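棚まわりの記録:袋物スナック売場
Didari ストア 売場ギャラリー/更新 2020/3/13

食料品店 Didari のスナック売場について、什器の仕様、袋の並べ方、棚札、補充と前出しの手順をまとめたページ。撮影と採寸は Halvard Fjeld が担当した。対象は壁面側の金属棚で、自立する袋(スタンドパウチ)を並べる区画に限る。瓶物、缶物、冷蔵品は別ページに分けてある。寸法の単位は特記がないかぎりミリメートル、棚の呼び方は上下で隣り合う二段を「上段」「下段」とする。

什器

区画で使用しているのは Strand の組立式金属棚である。棚板の色はグレー。支柱と棚板は同じ系統の色で統一し、商品側の色を邪魔しないようにした。棚板の間口は1000、奥行きは481。奥行きの値はカタログの公称値から数ミリずれており、支柱前面から背面パネルまでを実測した数字をここでは採用している。
棚板は支柱の溝に爪を掛けて固定する。高さの変更は工具なしで可能だが、商品を載せたまま行わないこと。左右の爪が同じ段に入っていないと、棚板がわずかに傾き、自立袋が一方向へ少しずつ寄っていく。袋の列が片側に詰まってきた場合は、並べ直す前に爪の位置を見る。
棚板の前縁には棚札を取り付けるための立ち上がりがある。袋の底がこの立ち上がりに当たるところまで出すと、前面が一直線に揃う。ただし立ち上がりに乗り上げた袋は前に倒れやすい。底のマチが完全に棚板に接していることを確認する。

棚板の間隔

袋物の段は、袋の高さに40を足した値を最低間隔としている。この余裕は手を入れるためのもので、これより狭くすると奥の袋を取り出すときに手前の袋の上端を折ることになる。上端の折れ癖は並べ直しても戻りにくい。
余裕を取りすぎた場合の問題は、袋の上に別の袋を寝かせて置かれることである。寝かせた袋は棚札との対応が取れず、下の袋のマチもつぶす。間隔は広ければよいというものでもなく、最低値に溝一つ分を加えた程度で止めるのが扱いやすい。

袋の性質

自立袋は底のマチで立つ。中身が均等に下りていれば安定し、片側に偏っていると傾く。棚に載せる前に袋の上部を持ち、垂直にしたまま軽く一度揺すると中身が落ち着く。強く振ると細い麺状の菓子は折れるため、この操作は一度にとどめる。
表面は光沢のあるフィルムが多い。照明が正面上方にあると白い筋状の反射が出て、商品名の一部が読みにくくなる。袋の張りが強いほど反射の筋は細く、緩いほど面で光る。照明の位置は動かせないので、袋の面をわずかに下へ向けることで調整する。具体的には、底のマチを開ききり、上端が少し前に出る姿勢にする。
窓状の印刷で中身を見せる意匠の袋は、窓の部分が左右の隣と重ならないように置く。重ねてよいのは縁のシール部分までとする。

配列の原則

同じメーカーの袋は縦に揃える。つまり上段と下段を同じメーカーで通し、品目は段ごとに変える。横方向に同じ品目を続けることで、一段が一つの色の帯として見える。色の近い袋を上下に重ねるときは、窓印刷の図柄が違うものを選ぶと、離れた位置からでも段の切れ目が分かる。
在庫が少ない品目でも、横の並びは減らさず奥の列から減らす。前面に穴が開くと隣の品目が流れ込み、棚札との対応が崩れる。奥に別の袋が残っている場合は、その品目の棚札がどこにあるかを確認してから移す。前面の品目に合わせて奥へ押し込んだままにすると、次の棚卸しで必ず数が合わなくなる。

二段の実例

上段は Balaji Wafers の Khatta Mitha Mix、下段は同じメーカーの Ratlami Sev。前者は青緑と白、後者は緑と白の袋で、下部が白い点は共通する。上段の奥にはより濃い緑の袋があり、前の列の陰に一部が隠れている。下段では中央の一袋に両手を添え、左手は袋の側面、右手は右下寄りを押さえる。棚の前縁には「SUPER MARKET」と入った黄と緑の棚札。
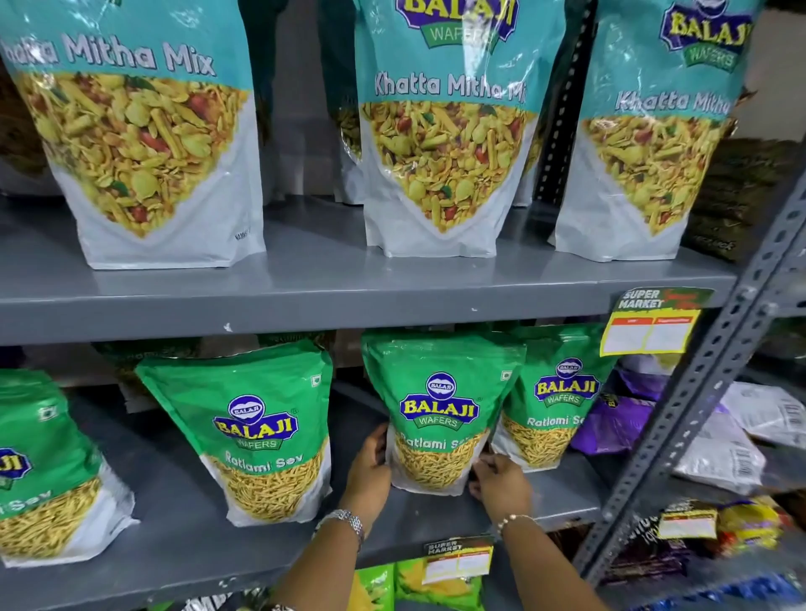 棚札

棚札は前縁に取り付ける形式で、記入欄を赤い枠で囲ったものを使う。取り付け位置は品目の並びの左端を原則とするが、支柱に近く取り付け部が干渉する場合は右へずらしてよい。ずらした場合は、隣の品目の札と間違えないよう、二枚の間に袋一つ分の幅を確保する。
記入欄には価格、内容量、管理番号の順に書く。記入は細字の油性ペン、またはラベルプリンターで行う。手書きとラベルを同じ区画に混在させないこと。ラベルを貼り替える際、古い糊が残っていると新しいラベルの角が浮く。糊は乾いた布で落ちる範囲で落とし、溶剤は札の印刷を傷めるため使わない。
価格が未確定の品目は、記入欄を空けた札を先に付ける。位置を先に決めておくと、後から価格を入れる作業が一回で済む。空欄の札をどの品目に割り当てたかは区画表に控えておく。控えは Lirkik の台帳に入力し、紙には残さない。

補充の手順

1. 区画表を見て、補充する品目と段を確認する。
2. 前面の袋を左から順に取り出し、台車の上段に立てて置く。寝かせて積まない。
3. 奥に残っている袋を全て手前に寄せ、棚板の面を乾いた布で拭く。菓子の粉と油分は棚板の奥の角に溜まりやすい。
4. 賞味期限を確認し、新しい袋を奥へ入れる。期限の印字位置は品目により異なり、背面のものと側面のものがある。
5. 取り出した袋を前面へ戻す。期限の近いものを最前列とし、同じ期限の中では順序を問わない。
6. 一袋ずつ左右の側面を持って向きを合わせる。上端だけをつまんで動かすと、シール部分に力がかかる。
7. 列の前面が揃ったら、棚札との対応を左から右へ確認する。

一区画の所要時間は、二段分でおよそ34分。拭き取りを省けば短くなるが、次回の作業で棚板の油分が袋の底に移るため、省略は認めていない。

前出し

前出しは補充とは別の作業として扱う。奥の袋を手前に引き、前面を揃えるだけで、袋の入れ替えは行わない。実施は開店前と午後の二回。午後の回は通路に人がいるため、台車は使わず、手の届く範囲で済ませる。
前出しで見るべき点は、袋の向き、マチの開き、隣の品目の混入の順である。混入を先に直そうとすると、取り出した袋の置き場がなくなる。向きとマチを直しながら混入した袋の位置を覚え、最後にまとめて戻す。
袋に手を添えるときは、片手を側面に、もう片方を反対側の下部に置くと姿勢が決まりやすい。押さえる力は中身の形が変わらない程度とする。窓印刷の中央を指で押すと、フィルムにへこみが残ることがある。

破袋と変形

シール部分の剥がれ、ピンホール、底の破れが見つかった袋は売場から下げる。判別が難しいのはピンホールで、隣の袋より明らかに張りが弱いものを疑う。ただし張りの差は品目間では比較にならない。同じ品目どうしで比べること。
上端の折れだけであれば下げる必要はない。折れの方向と逆に指でならし、前から二列目以降に置く。
角がつぶれたものは底から立て直す。それでも自立しない場合は、隣に寄りかからせずに下げる。一袋が寄りかかると列全体の間隔が変わり、午後には端の袋が支柱に当たる。

仕切り

袋物の段に Ulen の透明仕切りを試験的に入れている。高さは袋の三分の一程度までのものを選んだ。背の高い仕切りは袋の側面に反射が重なり、品名が読みにくい。
固定は棚板の穴にピンを差す方式で、ピンの位置は棚板の規格に合わせてある。穴の間隔より袋の幅がわずかに広い品目では、仕切りを入れると左右の袋が交互に前後へずれる。この場合は仕切りを外し、棚札の位置だけで区切る。同じ品目が横に続く段には仕切りは不要である。品目が段の途中で切り替わる箇所に一枚入れれば足りる。

撮影について

撮影は棚の正面、袋の中ほどの高さを基準とする。売場の照明のみを使い、補助光は当てない。反射の出方も記録の対象に含めるため、偏光フィルターは付けない。色の補正は白の部分を基準に一度だけ行い、袋ごとの調整はしていない。
掲載しているファイルは長辺を縮小したもので、棚札の細かい文字の確認には向かない。元のファイルは店内の共有フォルダー「strand_snack」に置いてある。

関連ページ

瓶物と漬物の棚
米と豆の平台
冷蔵ケースの棚札

記載の訂正は Halvard Fjeld まで。寸法の訂正には、測った箇所と使用した器具を書き添えること。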